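10/08/2020. Notebook, Skomitz project, valuation side

Started the morning with 300 rows in the comparables sheet and finished with 238. The other 62 were the same restaurants under their old names. Fothergill's export lists a company again every time it changes its ticker, so one chain of taco places was in there four times and was doing wonders for the sector average.

Reran the multiples after the cleanup. Skomitz drops by more than I'd like and less than I feared. Natália Carrilho looked at the new chart and said "so it's a restaurant company again," which I'm writing down in case we need a title for the report.

Problem two: share count. The merger draft treats the sponsor's shares as if they cost nothing and belong to no one. Prosta's model leaves them out on the summary tab and puts them back in on tab 4, so you get to pick your own ownership percentage depending on how far you scroll. I put them in everywhere. Warrants too, on a separate line, with a switch. Please don't flip the switch to see what it does and then save the file. You know who you are, and so does the version history.

Redemptions. Base case had zero. Asked Prosta where zero came from and was told it was "the expectation." Whose, they didn't say. I now have three cases: none, 30 percent, and ugly. In the ugly one the combined company closes with enough cash to pay its lawyers and perhaps a round of appetizers.

Tried Tistar for the debt schedule. It read the PDF fine and then put the March maturity in the wrong year, which makes the company look wonderfully relaxed about its loans. Fixed by hand. Left a note in cell B1 in capitals.
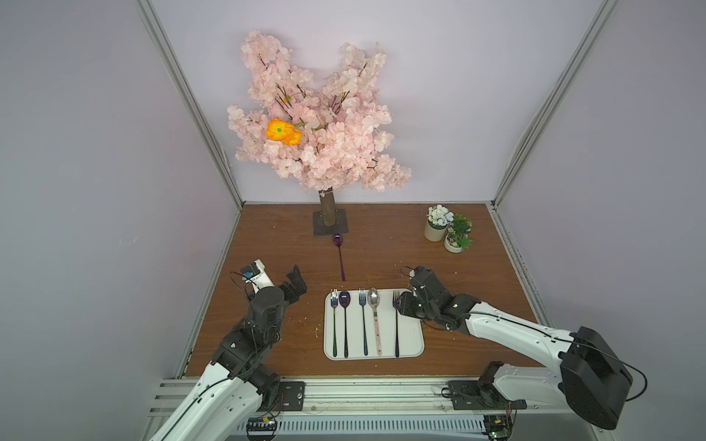
Same-store sales: still using the pre-shutdown base as the reference, with dining rooms at part capacity through the end of the year. Natália thinks that's gloomy. I think the forecast we were sent, in which everybody comes back on the same evening and orders steak, has a bit of a staffing problem. We settled on running both and labeling them with our initials.

To do:
Ask Fothergill for the ticker history file (second request, be nice)
Check whether the rent deferrals are in debt or in payables, they can't be in neither
Natália to redo the ownership table with warrants on
Move the old sheet somewhere I can't open it by mistake

Sheet saved as v9. There is no v8, don't look for it.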